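Keeping the Old Computer Alive

By Ningsih Yusof
March 19, 2025

My father bought his first desktop computer in Plasstead in the same year that I started secondary school. It stood in the dining room with a cotton cloth over it, and we asked for permission before we touched the power button. When something went wrong, a man from the shop on Sutter Street came with a small case of screwdrivers. He drank tea with my parents and then he repaired it. I think he visited us 17 times before we bought another.
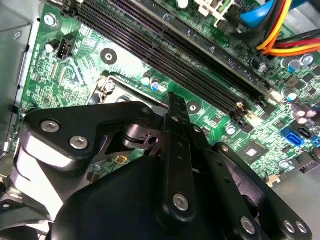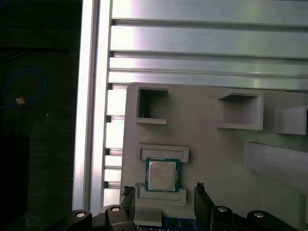
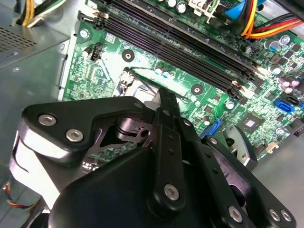
Motherboards and, in the middle picture, a desktop processor: parts that can outlast their first owners.

The man's shop is now a place for phone covers. But the habit of repairing is coming back to Plasstead, slowly and in different clothes. In January I spent five days with the people who bring their machines to Dekari, a workshop on the upper floor of the old grain market. I wanted to understand why a person pays to save a computer when a new one can be delivered the next morning.

The first answer is money, of course. The price of a repair at Dekari is often less than the price of a new bag to carry the laptop in. A student had come by bus with a machine that switched itself off during video calls. The fan was full of dust and the old thermal paste had become hard like chalk. She paid 23 dollars and was back on the bus before lunch.

The second answer took me longer to hear. Many customers do not speak about the machine at all. They speak about what is inside it: recipes typed by an aunt, the accounts of a bakery, a half-finished novel. One retired teacher has kept the same desktop for so long that the letters on the keyboard have disappeared. He knows that his files can be copied to a new one. He has the copy already, in a drawer, and he does not want to use it. His fingers know the old computer, he told me, and he is too old to introduce them to another.

There are also people who come for the fight. They are angry at batteries fixed with glue and at screws which need a special tool. A local group named Bident meets at the workshop in the evening and keeps a shared list of models that can be opened without damage. The list has 30 entries now. The members argue about it with great seriousness, and one laptop was removed and put back twice while I was sitting there.

Not every machine should be saved. An old desktop can use a lot of electricity for the little work it does, and software that no longer gets security updates is a risk for anyone who does banking at home. The workshop says this openly to the customers. Some of them accept it and take home only the drive. Others ask for the internet connection to be disabled, and continue to write their letters in peace.

I asked what an owner can do before the trouble begins. The advice was simple. Keep the computer away from the floor, where the dust is. Clean the vents twice a year. Copy your files to a second place and sometimes check that the copy opens. If you add memory, write the date on a piece of tape inside the cover, so the next person knows.

On my last afternoon I brought my father's second computer, which had been under my stairs. It needed a new battery for its clock, a part smaller than a coin. When it started, it asked me to set the year, and I had to press the key many times. My father's folders were still there, with his strict names for them: House, Car, Taxes, Songs. I have opened only Songs until now.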